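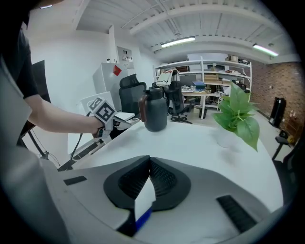
Most advice on cleaning a white table is written by people who own something to sell you. I've had white desks and tables for years, at home and in a shared office, and I don't believe half of it.

## The wipe

Sprays first. I tried the Prisov one and the Jurier one, on two halves of the same tabletop, and on Wednesday I couldn't say which half was which. A soft cloth, warm water and a drop of dish soap did the same job. Wring the cloth out hard. If water runs toward the edge of the table, it's too wet.

Dark cloths are fine, whatever you've read, but wash a new blue one by itself before it goes anywhere near a white surface. Some of them shed color. Rub a damp corner on an old white rag and look.
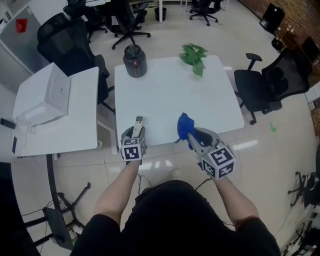
Then there's the question of what goes back on top. The organizing crowd wants trays for everything. A tray is one more thing to lift and wipe under. I allow a water jug and something green, and the rest has to argue for its place.

- **Remote for the air conditioner.** Wipe it with a barely damp cloth, batteries out. A cotton swab gets between the buttons. Skip the special wipes.
- **Insulated jug.** Dry the bottom before you set it down — that's the whole trick with rings. Timmermans makes a felt coaster for this and I can't see what it does that a folded napkin doesn't.
- **Artificial leaves.** They get dusty faster than you'd think. Rinse under the faucet, shake, and lay flat on a towel. "Leaf shine" on plastic just gives the dust something to stick to.
- **Printer.** Dry cloth only, and keep it on a different desk if you have one.

## Cables

I bought a Flellotell cable box. It held 2 plugs and was ugly. A strip of Velcro around the desk leg works better, as long as you leave enough slack to roll a chair past without catching anything.

For old marks, try a baking soda paste in a spot you can't see, and wait until it dries before deciding. It can dull a glossy top. I'd live with a faint stain before I'd live with a dull patch.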